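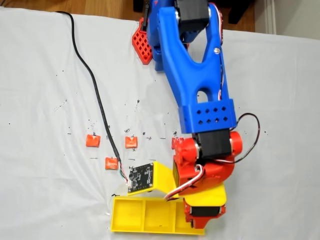 ## Swapping grippers without losing your marks

I've now tried both grippers on the printed arm, the old Trilden and the Drara, and the swap is easy once you stop rushing it (I rushed it the first time).

1. Park the arm low over the sheet and cut the power. It will sag a little, so keep a hand under the elbow.
2. Unplug the gripper servo and put tape on the lead. The wires all look alike by the time you come back!
3. Bolt on the new gripper finger-tight, plug in, and send the servo to center before you really tighten anything.
4. Jog down to one of the pen crosses. Mine landed 4 mm long with the Drara – fix that in the offset, don't redraw the cross.
5. Pick up a block and drop it in a compartment of the tray. Do it again slowly, then at full speed.

I set the closing time to 2000 ms for the Trilden and 3000 for the Drara. Nazar Bilyk runs his quicker, but he's picking up foam. Check the cable slack before you leave it running.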